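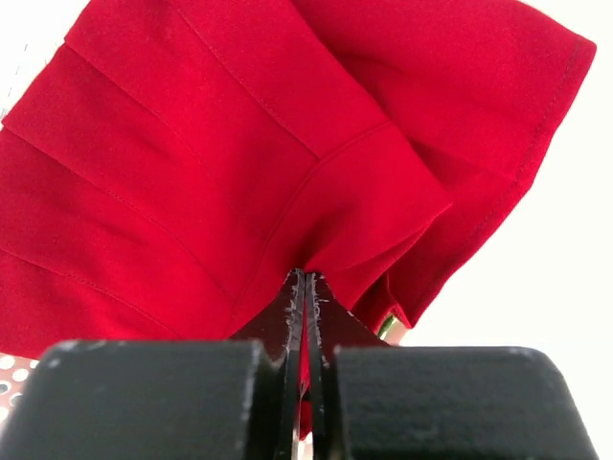 Red cloth between the fingers of the gripper, Longo Technical School, Sundorberg.

# The Shirt Is the Difficult Part

In the evening, when the other classrooms of the Longo school are dark, the robotics club is still discussing a sleeve. Should the robot take it by the end, or higher, close to the shoulder? Two students hold the same opinion but for different reasons, so the discussion is long.

The club has 17 members this year. Their project is called Clurkance, a name that was born as a typing mistake and stayed, and its purpose is easy to say: two robot arms must put a piece of clothing on a hanger, and the hanger on a rod. In February the students will bring it to the Warkmont meeting for school teams, where each team has three attempts in front of the judges and no touching is allowed between the start signal and the end.

I visited the club on 2023-01-14. I came with the idea that the robot would be the interesting thing. After a short time I was looking mostly at the cloth.

A box is a patient object. You put it down, you take it up again, and it has the same corners. A garment changes its shape every time you touch it. Cosimo Guerra, who writes most of the software, showed me a folder of recordings in which the arm goes to the same point on the table again and again. In one of them it lifts a single layer, in the next one a thick bunch, and in another it closes on air. The numbers sent to the motors are identical.

"With wood blocks we were very good," he told me. "We were thinking that we are good in general."

The teacher of the club, Annunziata Ferri, taught sewing before she taught mechanics, and she keeps both habits. She makes the students hang clothes by hand with their eyes closed, and afterward they must write down what each finger did. The club has a notebook full of these sentences. "The left thumb is waiting." "I pulled the neck a little to know where it is." Many of them became instructions for the arms later, and many were thrown away, for example everything which needs a third hand.

The part that takes most of the time now is the first grip. If the fingers come down too far inside, they push the cloth and make a wave. If they stay too near the border, they have almost nothing to hold. 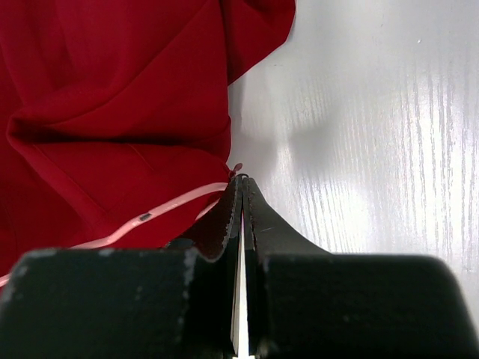 According to Lamisi Mensah, the club lost most of the autumn by searching for one perfect place to grip. She would prefer that younger teams begin with a grip that is only acceptable and spend their effort on noticing when it has failed, "because it will fail, and then the robot continues very proudly with empty hands."

Her advice is now the rule of the group. The arms are not driven by a fixed list of positions anymore. A student moves them by remote control through the complete task, the cameras record it, and the program learns from the recordings. The club has collected 2000 of them since the summer. Not all are beautiful. Viola Sartori, responsible for sorting them, keeps also the clumsy ones when the student has corrected the error, and she deletes the ones in which somebody became impatient. She says that she can recognize impatience in the elbow.

There is a timetable on the door for the recording turns. Each turn is short, and the person who is driving may not be spoken to, except if the emergency button is needed. 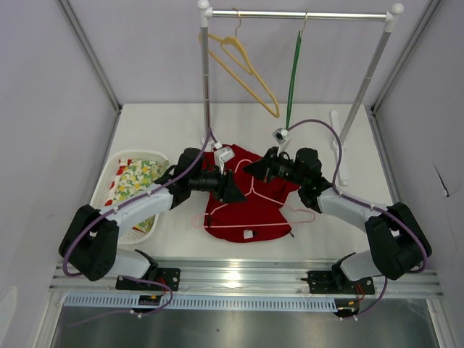
With two arms, the order of the work is also a question. One group wants to bring the hanger to the garment while it lies on the table. The other group wants to hold the garment in the air first, as many people do at home, and let the weight open it. For the moment the table is winning, as the cloth moves less there, but it gives trouble at the neck, where the hook must come out in the correct direction.

Howard Bickerstaff, in his last year at the school, has made a paper chart with both methods in two columns. Under each he writes the failures in pencil. He uses pencil, he explained, since some failures are moved to the other column after a second look at the recording. The word "neck" appears on every line I could read.

The club has not decided yet which method will travel to Warkmont. Ms. Ferri wants an answer before the end of the month, so that the last weeks can be used for practice only. When I was putting on my coat, Cosimo asked me to wait, and he watched with great attention how I found the second sleeve.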